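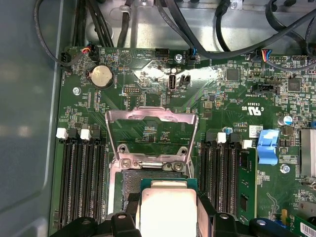 Robotics Club, build group meeting
October 31, 2021
Present: Szu-yu Tsang (chair), Bethel Chala (notes), five members, two more on the call, sound was bad
Start 10 min late, room was locked

1. Last minutes
Ok'd. One fix, the August entry should say Vonstead entry form, not Pešek.

2. CPU task
Long talk. Task for Vonstead is processor into socket, arm only, no hands once the clock starts. Szu-yu wants the approach slower over the last bit. Pins bend easy and we do not have a spare board. Agreed: slow approach stays in for all runs until someone shows it costs us points.
Bethel asked if we straighten the chip before or after moving over the socket. Before. Script changes needed, Bethel to do.
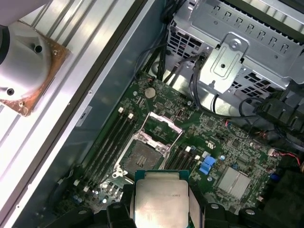

Load frame has to be up before the arm starts, put it on the start checklist. Also grip force. Too tight and the chip tilts when the fingers let go. Try two lower settings and write down wich ones this time!!

3. Run log
239 runs in the shared sheet. Goal was 300 by now. Szu-yu not worried, Bethel a bit worried. Some rows have no start pose, those can't be used. Whoever ran them please fill in or delete. New rule, no row without initials.

4. Memory task
Second task is one memory stick from the fixture plate to a slot. Talked about the plate. Low holders ok, but the plate slides if you lean on the table. Clamp or tape? Clamp. Reprint of the corner block is waiting on filament.

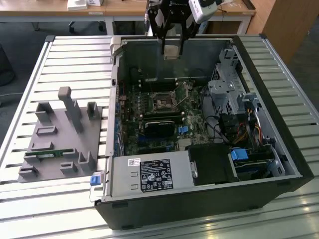
Side camera and wrist camera clocks don't match, makes the logs a pain to line up. One of the callers has a script from last year, will send it. Nobody moves the side camera without telling Szu-yu, moving it means calibrating again and that ate a whole evening.

5. Lighting
Glare off the metal is bad at some angles, chip detection drops out. Options: diffuser sheet, turn the lamp, lower exposure. Try lamp first, costs nothing. Report back next meeting.

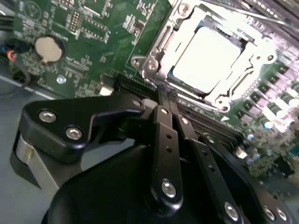 Wrist camera view, gripper by the memory slots, glare on the processor

6. Money
Grasex grant is 1,000, all of it still there. Spare fingertips from Rokberg yes. Second board, vote put off until we have a price. Travel not discussed, out of time.

7. Other
Entry video for Vonstead, need a narrator. No takers. Szu-yu will ask agian by email.
Room key: sign it out, sign it in.

To do
Bethel - chip alignment in script, start checklist
Szu-yu - lamp, email re video, price on board
All - fix your rows in the sheet

Next meeting same room, same time. Bring laptops charged, the one outlet is taken.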